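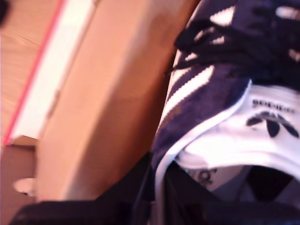 Exploration Geochemistry / Water and Sediment
Print | E-mail this page

3.2 Sampling of stream sediment in the Bedotach catchment

The Bedotach stream drains the north side of the Jakab ridge, where the copper-bearing rock is covered by thick clay and there is almost no outcrop. For this reason we did not use soil samples on the slopes, and we collected the sediment from the stream bed. The catchment was divided into 22 small basins. In each basin the sampling point was placed upstream of the road crossing, so that gravel brought by trucks could not enter the sample.

At every point 1000 g of wet sediment was taken from the middle of the channel with a plastic scoop. Metal tools were avoided. The material was dried at room temperature, sieved, and only the fine part was sent to the Unari laboratory. One duplicate was taken in every basin, and the laboratory did not know which bags were duplicates.

The copper values in the lower basins are below 200 ppm and they change little from one basin to the next. In the two basins under the Grodora fault the values rise to 900 ppm. We first considered that manganese coatings on the grains could explain this rise, as such coatings collect copper from the water even when no ore is near. The manganese in these two basins is, however, the same as in the others. We therefore treat the high values as a real signal from the rock, although the distance to the source is not known to us.

A weak point of the survey is the season. All samples were collected in November, after the first rains, and the fine sediment may have been partly washed downstream.

Figure 4. Red shoebox on a light wooden desk.

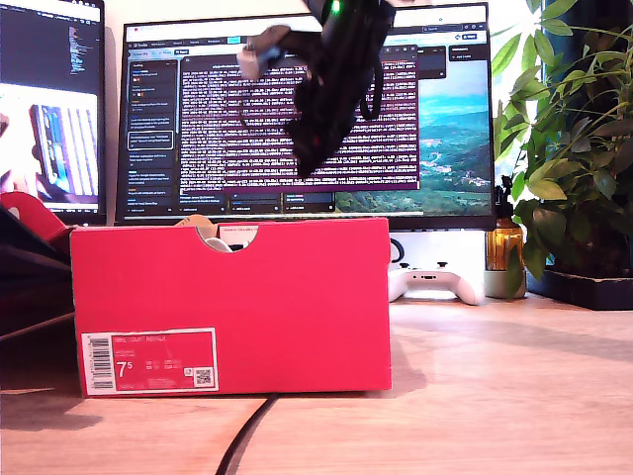 Levente Major, commenting on a draft of this section, disagreed with us on the last point. In his opinion the rain moves the fine grains only a short way in such a flat channel, and the larger problem is bank collapse, which can add clay with no copper and make a real anomaly look smaller. He asked that the bank material be analyzed separately. We accept this remark, and bank samples from the two high basins are now in preparation. Their results will be reported together with the drill data, in the same units and with the same detection limit as used here.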